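Devdale Childminding Network

The Devdale Childminding Network (DCN) is a membership body for registered childminders, home-based nannies and small day nurseries in the Devdale valley. It handles referrals between families and providers, arranges training, and keeps a shared list of vacancies which members are expected to update each month. The network does not inspect or register providers. 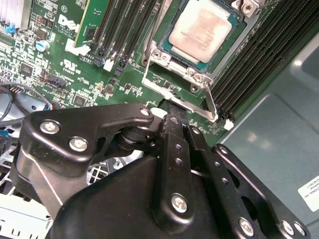
Wyn Hughes

The network is commonly known by its initials, although older members still use the earlier name, the Devdale Minders' Circle. The abbreviation DCN appears on membership cards and on the window stickers supplied to each registered home. It should not be confused with the Devdale Community Nursery, a single setting in Mersha which uses the full form of its name in correspondence for this reason.

Origins

The network grew out of an informal arrangement between childminders in Mersha and Melano, who covered for one another during illness and school holidays. Parents were passed from one home to another by telephone, and a handwritten book of names was kept at the Melano library. When the library reduced its opening hours, the book was moved to a rented room above the post office, where the first paid referral worker was appointed on a part-time basis.

A constitution was adopted in the following spring. It set out two classes of membership, full and associate, and provided for an annual meeting to be held in July. The wording on associate members was amended later to admit nurseries with fewer than 20 places.

Membership

Full membership is open to any childminder holding current registration. Associate membership is open to nannies, small nurseries and after-school clubs. At the last published count the network had 437 members, of whom 259 held full membership. A further 131 places on the training register were held by students and returning workers, who pay no subscription and have no vote.

Subscriptions are collected annually. A member who moves out of the valley may remain on the roll until the end of the subscription year, but is taken off the vacancy list on the date of the move.

Referral service

Families seeking a place complete a single form giving the ages of the children, the hours needed and the villages to which they can travel. The form is matched against the vacancy list and the family receives up to four names. Arrangements on fees, meals and settling-in visits are made directly between the family and the provider.

The service covers Mersha, Melano and the upper villages as far as Edine. Requests from beyond Edine are forwarded to the neighbouring network. Robel Workneh, who served as referral officer during the extension to Edine, introduced the present form and the practice of telephoning every family 2 weeks after a referral.

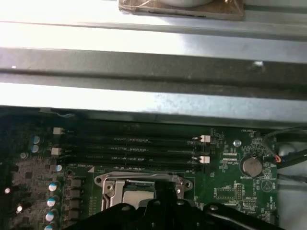
Training

Courses are held in the evening, normally from 7 p.m., and are repeated on a weekend morning where demand allows. Paediatric first aid, safeguarding and food hygiene are offered every term. Shorter sessions on record keeping, outdoor play and the care of children with allergies are arranged at the request of members.

Publications

A newsletter is issued each term and sent to all classes of member. The network also produces a guide for parents, Choosing a Childminder in Devdale, which is available from libraries and health centres in the valley.

See also

Devdale Community Nursery
Melano Library
After-school care in Mersha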